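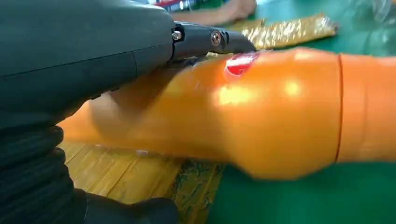
¿Con qué debe cortarse una tira de tela de lentejuelas para que no se deshilache?

Con tijeras de modista bien afiladas, por el revés del tejido base y retirando antes a mano las lentejuelas situadas sobre la línea de corte. El extremo se remata después con un dobladillo estrecho.

Tira de lentejuelas doradas Lisby
Informe de valoración del Servicio de Materiales, Centro de Artes Textiles Britia
Redacción: Teodora Kadrić. Revisión: Borislav Živković.

El Centro adquirió en enero dos rollos de la tira dorada Lisby con destino al taller de vestuario y a la decoración de mesas en actos internos. El presente informe recoge las observaciones del personal técnico tras su uso en ambas actividades.

Presentación. El artículo se suministra en rollo, con una anchura de 58 milímetros, sobre una base de malla fina. La anchura se mantiene constante en todo el rollo. El cartón interior llegó aplastado en una de las dos unidades, sin consecuencias para el tejido. La etiqueta del fabricante no incluye instrucciones de lavado en español.

Comportamiento sobre la mesa. La tira cae bien y se adapta a los bordes redondeados. Sobre superficies lisas tiende a desplazarse y conviene fijarla por el revés con cinta de doble cara. Bajo luz directa el brillo resulta intenso; con iluminación lateral el tono se percibe más cálido y próximo al latón.

Costura. Se recomienda aguja del número 80 y puntada larga. El prensatelas de teflón dio mejor resultado que el metálico, con el que se rompieron varias lentejuelas en las curvas. El hilo de cosido original es continuo, de modo que un corte descuidado suelta casi 5 centímetros de lentejuelas a cada lado. Este es el principal defecto observado.

Limpieza. El Centro se limitó al paño húmedo. No se ensayó el lavado a máquina ni el planchado.

Comparación. La tira equivalente de la marca Shehu es más rígida y pierde menos lentejuelas al cortarla, aunque su color resulta apagado. Para cinturones y piezas sometidas a roce se mantiene la preferencia por Shehu.

Valoración global: favorable para decoración y para adornos de vestuario sin fricción; con reservas para prendas de uso repetido. Se autoriza la reposición del artículo en el almacén del Centro.

13 de junio de 2025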